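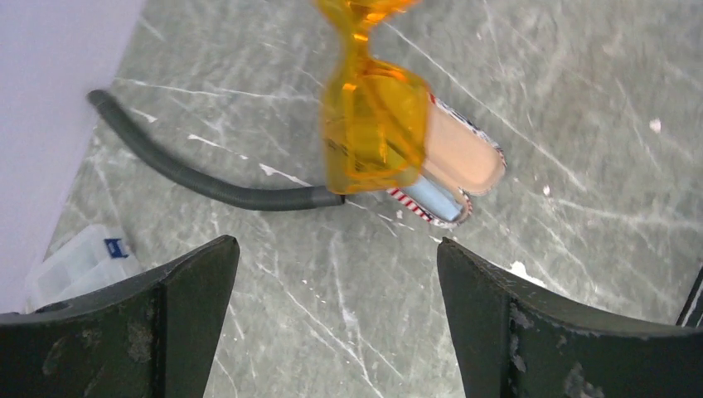

The Ones That Won't Sit Flat
Gunhild Nørgaard's manipulation class grades its students on the parts most arms drop
16/04/2023

The course at Plemeline runs one term and has one assignment. A two-finger gripper, a wrist camera and a bench are provided. Each team has to move mixed small objects from the bench to a tray, one at a time, with no person touching anything after the start signal. Six teams signed up this year.

The objects are chosen by Gunhild Nørgaard, who taught machine design before she took over the lab. She avoids blocks and balls. Her list favors flexible tube, clear plastic, blister packs and anything with a shiny curve. Pieces are allowed to overlap, and in the graded runs they always do.

"A student can get a cube into a tray in an afternoon," Nørgaard says. "Then I put a ribbed hose next to it and we start the course."

Ribbed tube is awkward for a simple reason. The grasp planner wants a center and a direction, and a curved tube has a different direction at every point. Grip it near the middle and both ends swing. Grip it near an end and the rest drags across whatever is beside it. The team called Fumitz lost most of its early points this way and now plans the lift first, then works back to the grip.

Clear and tinted plastic cause trouble earlier in the chain. A depth sensor tends to read through them or return nothing, so the software sees a hole where there is an object. Þórarinn Riis, a second-year student on the Imum team, gave up on depth for those items. His program finds the outline in the color picture, lowers the fingers to a fixed height and closes slowly until the motor current rises.

"It's crude," Riis says. "It also works on the blister packs if you come in across the narrow side."

Training data is collected by hand. A student steers the arm through each pick while the camera and joint positions are recorded. The class had 3262 usable picks at the last count, out of 3545 attempts. The rejected ones are mostly recordings where the time stamps drifted. Failed grasps are kept and labeled, and Nørgaard checks the labels herself.

Hardware changes are limited. Teams may alter finger speed, closing force and approach angle, but the finger shape is fixed for the term. The Hjaltadóttir team asked to add rubber pads and was refused. It got a similar gain by cutting the closing speed in half - at the cost of a slower run.

Final runs are in June. Each team gets 900 seconds and a layout it has not seen. A dropped object may be tried again, but the clock keeps running.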